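The Plaza That Tests the Planner

At Flineo, a robotics software company in Stemthorpe, a change to the navigation code now passes through a simulated campus before it reaches a machine. The campus is a rendered model called Orellana. It contains paved squares, slopes, buildings and street furniture, and the company's outdoor delivery software spends its nights crossing them.

The arrangement dates from March of last year, when the company could no longer send staff outdoors to watch over test vehicles and had to decide how much of its work could be done without them. The answer, according to Érica Vasconcelos, who leads the planning group, was more than the company had expected and less than it had hoped.

"We had a simulator before that, but it was a gray floor with boxes on it," she said. "Our planner was excellent at avoiding boxes."

The difficulty with the old system lay in perception. A planner chooses a route from a map of where the vehicle may safely go, and that map is built from camera images and range data. When the test world was plain, the images were easy to read and the map was nearly always right. Outdoors, the same software met shadows, reflections and uneven ground, and the map was often wrong. A sound route through a faulty map is still a faulty route.

Orellana was built to bring those faults indoors. Its ground surfaces carry fine texture, its lighting has a fixed direction for each run, and its windows return a reflection of what stands opposite them.
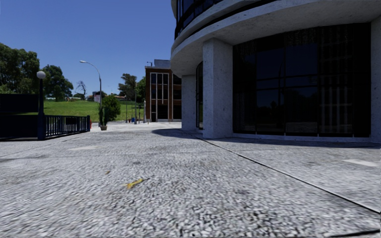

Glass remains the hardest material for the perception software. A large window can show sky and a line of trees, and a depth estimator trained mainly on open ground may report that the space continues for many yards beyond the wall. Flineo's current release does not try to settle the question from one image. It keeps two estimates for each area of doubt and waits for the vehicle to move before choosing between them. A reflection shifts differently from a solid object as the viewpoint changes, and a short distance of travel is usually enough to tell.

Shadows are handled separately. Early versions treated a sharp dark edge on pale paving as a curb or a drop, and the vehicle slowed or stopped. The team added a check that compares the ground height on both sides of the edge. If the height is the same, the edge is kept in the record but carries no cost in the route.

Smaller things matter as well. A fallen leaf should not cause a detour, while a stone of the same size may deserve one. Xiaoqing Su, who maintains the test tooling, said that the right response depends on the vehicle. Her group stores each case with the wheel size and speed for which it was written.

The test library holds 1047 cases. Each one fixes a starting point, a goal, a sun position and a limit on how long the planner may take. A full nightly pass covers 3077 runs, as many cases are repeated under different light. Results are gathered by Drerell, an in-house tool that compares each run with the last accepted version and shows only those that differ. An engineer who opens a difference can step through it and see the camera view, the cost map and the chosen route together.

Ms. Su considers the comparison tool more important than the rendering. "A failure is easy to find," she said. "What used to cost us days was a run that still passed but took a strange path to get there."

The company is careful about what it claims for the method. Simulated cameras do not yet reproduce lens dirt or the glare of a low sun to the team's satisfaction, and wheel slip on loose ground is only a rough model. Every release must still complete 10 supervised outdoor routes, and any fault found there is rebuilt in Orellana before the code is corrected.

Work for the coming year centers on people. The present model has few moving figures, and those it has follow set paths. Ms. Vasconcelos intends to add pedestrians who react to the vehicle, beginning with the open squares, where a person may approach from any side.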